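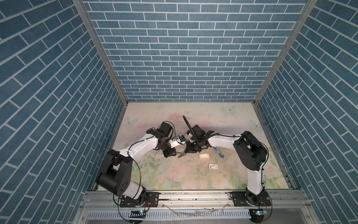 nilmini_g
I want to ask about cleaning printed floor covering, the pale kind with small pastel flowers and butterflies. I have used the same type in my craft corner for 2 years, with brick wallpaper on the walls, and I still like it very much. But the cream colour shows everything. Look at the dark smears in the middle, while the butterfly near the back is still a nice pale blue. I tried warm water and washing-up liquid on mine and it became only a little better. What do you use, please?

Fidport
Bicarbonate paste, soft cloth, wait 20 minutes, wipe. Don't scrub in circles.

tilda_m
I don't agree with the paste. I did this on my hall floor and it took the shine away, and then the dirt came back faster. White spirit on cotton wool is better, but open the window.

Fidport
White spirit on a printed surface? You will have no butterflies left.

tilda_m
I have used it since last November and my pattern is fine. Of course one must test in a corner first.

nusrat mollah
Can I ask what your covering is made of, Nilmini? If it is vinyl you can be quite brave. If it is paper with a film on top, water goes in at the seams and you will get bubbles. I lost a shelf lining in this way.

nilmini_g
I believe vinyl, but the label is gone. It was on a roll from a small shop in Girkari. I will look at the cut edge tonight.

Yu
For me the pattern is the problem. With a plain grey floor you would not be writing here. I like the blue bricks though, is it hard to match the rows at a corner?

nilmini_g
Yes, it is hard! I put a metal strip in each corner, so the rows don't need to meet perfectly. And I don't want grey, sorry.

nusrat mollah
Keep the flowers. Put a clear mat over the middle part only and wash the mat.

nilmini_g
I checked the edge and it is vinyl. I will try the paste on a small place behind the door and write again.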